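Samlow Bench Cell
Item no. 3821
Home > Lab Automation > Bench Cells > Samlow

Overview | Open house notes | What's included | Ordering

Hi, Edith Quintero here. I look after the bench cell pages for Garholm, and this spring I finally got to stop writing about the Samlow from spec sheets and go stand next to one for a whole day. The Tulby demo room held its open house in September last year and I missed it, so when they set up a second one I was in the car before breakfast (with far too much coffee).

If you're new to it, the Samlow is a two-armed robot with its own enclosed worktable, sold to teaching labs and small test labs that do a lot of pouring, moving and sorting of tubes. You show it a job by guiding the arms, you fix the bits it gets wrong, and you save the job under a name. It doesn't need a programmer. It does need somebody patient for the first week or so, and I'd rather you heard that from me now than from your own staff later!

Open house notes

Doors opened at 9 a.m. Imelda Galang runs the demo room and she had the first job going before people had their coats off. It was a plain pick and place with empty tubes, rack to rack, and it's a good one to start with. You get to see how slowly the arms come down before they close on glass. A teacher next to me asked if it could go faster. It can, there's a speed setting, but Imelda leaves it low for visitors and so would I.

After that came the color job, which most people had come for. Tubes of colored water, a beaker, a bowl to empty into. Visitors got to pick which color went first and Montri Thongsuk typed it in at the side screen. On one run the arm stopped halfway and asked for help with its grip. Montri nudged the wrist over by hand, pressed continue, and off it went. I was glad people saw that, to be fair, as it's how a normal day goes with one of these.

I also had a long chat with Marites Calimlim, who teaches chemistry and has had a Samlow in her prep room since last school year. Her advice was to keep the glassware toward the back wall, where the arms have the most elbow room, and to stick with one type of rack. She mixed racks early on and had to teach the same job twice. She'd also like a quieter fan. So would I, and I've passed that along to the people who can do something about it.

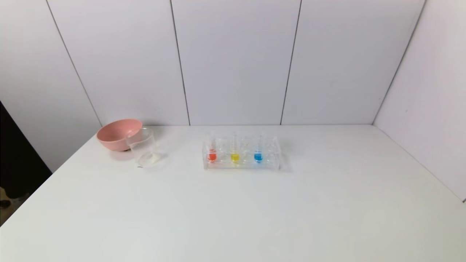
Red, yellow and blue in the clear rack, with the beaker and pink bowl beside it.

The pale table and walls come as standard. Colored liquids are easy for the cameras to find against them, and spills are easy for you to find too. We did try a darker top once and went back.

What's included

Two arms with soft-tip grippers
Enclosed worktable with wall panels
Head camera and two wrist cameras
Side screen with the Mạch job software
Starter set of 30 saved jobs
One day of setup and training at your site

Racks, beakers and bowls are not included. Most labs already have plenty, and the Samlow is happier learning on the glassware you'll really be using.

Good to know

Grip limit is 800 grams per arm. Please don't use it with open flame or strong acids. The spare gripper tips are item no. 3282 and I'd add a pack to your first order, as they wear down quicker on ribbed caps.

Ordering and visits

Cherry Mae Estrella handles quotes and can usually tell you the current wait for delivery. She also books visits to the Tulby room, mornings only. Bring your own tubes if you can and ask Imelda to try them, she loves that.

Request a quote
Book a visit
Download the setup guide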